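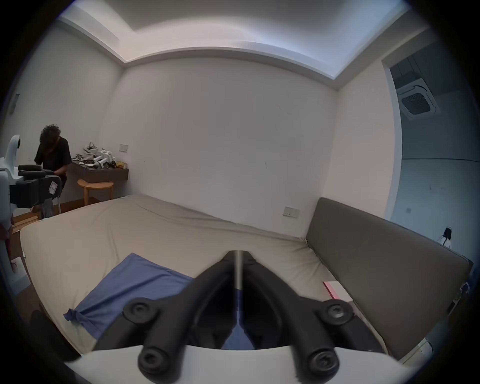

Urnham Reading Scheme
Progress report to the Pencombe Fund
May 24, 2025
Prepared by Gillespie McIver

You asked for a plain account of the first part of the grant, so I have left out the cheerful quotes that usually pad these things.

Money. Of the £4,000 awarded, £3,000 has been spent, nearly all of it on picture books and early readers. The rest is held back for the second round of buying in October. I would like to keep it that way until we know more about which titles get borrowed twice.

Books. We bought 261. The list was drawn up with Farzad Parsa, who runs the story sessions, and we disagreed over it. He wanted more rhyming books. I thought we had plenty and that half of them were bought by grown-ups for grown-ups, out of fondness for what they had read themselves. He mostly got his way. The loans so far are on his side for the under-fives and on mine for the sevens and up, who want facts about sharks and will put up with any amount of bad prose to get them.

Sessions. We promised 30 and have held them all. Attendance was good at the start and fell off after the first few weeks. The application said that regular story sessions would "build a love of reading". I wrote that line and I don't know how anyone would check it. What I can tell you is that some children come back and ask for a book by name, and that others come for the biscuits and leave without one.

Reading log. We tried Lukeo, the reading app you suggested. Parents signed up, filled it in for a week or two and stopped. Several entries show the same book finished every night, which may be true of a four-year-old, but I wouldn't put a chart of it in front of anybody. We have gone back to paper cards in the back of the books.

Author visit. The Mujić visit went ahead and the hall was full. Loans of her books went up the week after and were back to normal by the next. I would not pay for another visit out of this grant unless it came with copies for the children to take home.

What we would like to change:
Move the session for older children to after tea.
Drop the app from the plan and from the next report form.
Let children choose a share of the October books themselves, within a price limit.

The third needs your agreement, as the grant terms say titles must be approved in advance. Farzad is sure they will choose well. I expect a lot of sharks.

Receipts and the full book list are attached.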